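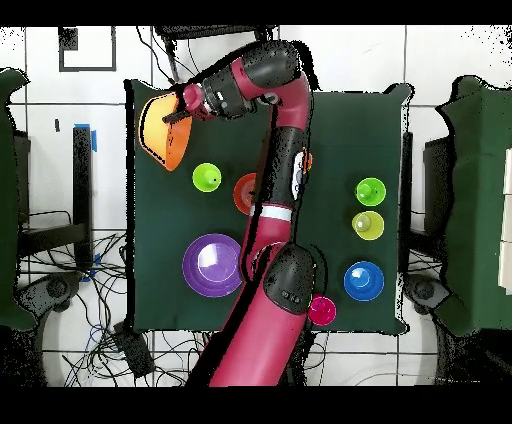

Bright, Light and Impossible to Stack: Plastic Tableware on a Small Table

September
By the Adier project group, Meravgate

Our project began with a cupboard. The shared kitchen at Meravgate has plenty of plastic dishes and one shelf to keep them on, and every evening the shelf wins. We set out to learn which pieces belong together, which only look as if they do, and how a person clearing a table might put them away without starting an avalanche.

We worked in room 2112, on a table spread with a dark green cloth. The cloth was meant to cut down the clatter. It also slides when you lean on it, a property we discovered with our elbows.

1. Cups

We had assumed that a cup was a cup. In our first trials we gathered them by color, stacked them in whatever order they came to hand, and wrote down how high the pile got before somebody said a bad word.

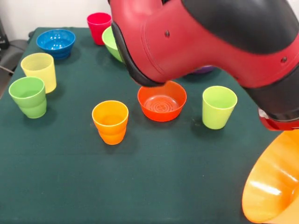

Stacking depends far more on the outside of a cup than on its size. A tumbler drops into its neighbor until something stops it, and the something differs from one cup to the next. The orange one has a ribbed, stepped lower section and the green one goes down in tiers like a cheap wedding cake, while the lime-green tumbler is smooth and tapering. Put smooth into smooth and they sink together and cling. Ribbed cups sit higher and come apart easily – we now store them on the outside of the shelf, where sleepy people reach first.

2. Bowls

Bowls should be the easy part. Largest at the bottom, smallest on top, go to bed. We followed this rule for 12 trials and got a tidy stack in most of them, though "tidy" was loosely defined by the end.

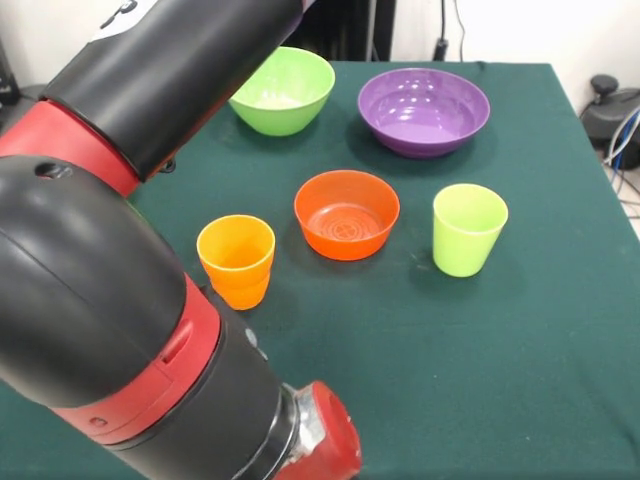 Width turned out to be a poor guide when used alone. A shallow bowl fills up quickly, and anything deep placed inside it stands tall and wobbles when the shelf is bumped. The purple bowl is the case that cost us an afternoon: wide and fairly shallow, next to a lime-green one that is relatively deep with slightly tapered sides. Our final rule puts the deep bowls in their own stack and gives the purple one a place by itself, like a difficult uncle.

3. Clearing the table

Taking the bowls first leaves room to gather the cups. Starting with the cups felt faster but took about four extra trips to the shelf, mostly for small ones we had overlooked.

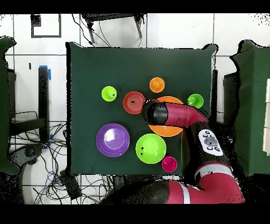 Figure 4. Cups and bowls on the cloth, with the small magenta cup near the front edge.

We would like to repeat the work with wet dishes, the condition in which our kitchen generally keeps them. The shelf rules are now taped inside the cupboard door.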